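Ristley Play Days are back, and I finally have details

February 7, 2022

So, it's happening! After two springs of me telling everyone "maybe next year," Ristley Play Days has a venue, a program and a ticket page that mostly works. We're in the old Honorato building again, the one with the big staircase and the terrible elevator, and we're there for the whole first weekend of April. I've been sitting on this for a while and I'm bad at sitting on things, so let me just tell you what I know.

If you haven't been before, it's a small conference about games and play, with a public day bolted onto the end. Designers come, teachers come, a few people from the university come and argue with the designers, and then on the last day we open the doors and anybody can walk in and play stuff. I went to my first one as a visitor with a stroller and somehow ended up helping with the program. Be warned.

The opening talk

Booker Dunleavy is giving the opening talk, and I could not be happier. He has spent years designing games for hospital waiting rooms, and he's going to talk about boredom – how long it takes to set in, what people do with their hands when it does, and why he thinks most waiting room toys get it wrong. I heard a short version of this over the phone and missed my bus stop.

His talk is in the main hall, which seats 827 if you count the balcony. Please count the balcony. The view is better up there and the heating works. He'll take questions afterward for as long as the building lets us, and then there's coffee in the foyer (bring a cup if you can, we're trying to cut down on paper ones).

What else is on

The talks run through the first day and a half, and they're shorter this time. People told us the long afternoon block was too much, and they were right, I fell asleep in it myself. There's a session on playground rules that kids make up without adults, one on sound design for card games played by blind players, and a panel on whether libraries should lend out consoles, which I expect to get loud.

Workshops are capped at 35 people each. The paper prototyping one filled up in a day last time, so if that's your thing, sign up when you buy your ticket instead of waiting until you arrive. The others are a street games walk through the old market, a session on writing rules that strangers can follow, and a beginner class in the Pirnari level editor. You'll need your own laptop for that last one, and please install the editor at home. The wifi is what it always was.

The evening in between is the Rernilport tournament. Yes, the dice game with the boats. We're playing the short rules, so don't spend the next two months memorizing the harbor table. Some 800 people came through the whole event the last time we held it, and I think half of them tried to squeeze into the tournament room, so this year it moves downstairs where there's space for more tables. Sign-up is at the door.

The public day

My favorite part! The public day takes over the ground floor, and you don't need a conference pass. There'll be a board game library, a room of student projects you can try, a quiet corner with puzzles and soft chairs, and the giant floor maze, which the kids help build as the day goes on. Wear socks you don't mind people seeing. Shoes come off at the maze.

We're still looking for projects to show in the student room. If you have something playable, even if it crashes now and then, send a short note with what it is and how much table you need. You get a free pass for the whole weekend if you're picked.

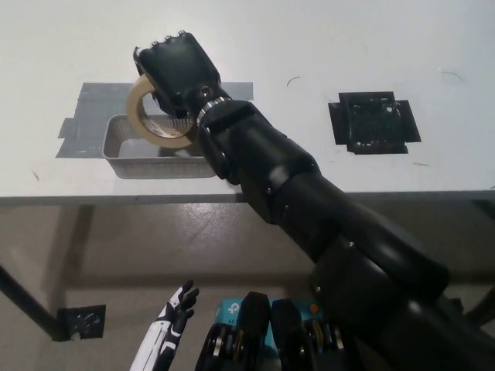

Tickets and getting there

Public day tickets are $5, and children under six get in free. Conference passes are on the same page, with a cheaper rate for students and for anyone between jobs – just pick that option, there's no form to fill out. Passes include the workshops and the tournament. Lunch isn't included, but the bakery across the street is staying open for us both days of talks.

The number nine bus stops right outside. Parking is a pain, and the lot behind the building is for people unloading only, so if you're driving, use the garage by the river and walk over. The side entrance has a ramp and a wide door, and someone will be there to let you in whenever we're open.

The full schedule goes up once the last two speakers have picked their times. I've asked them both again this morning.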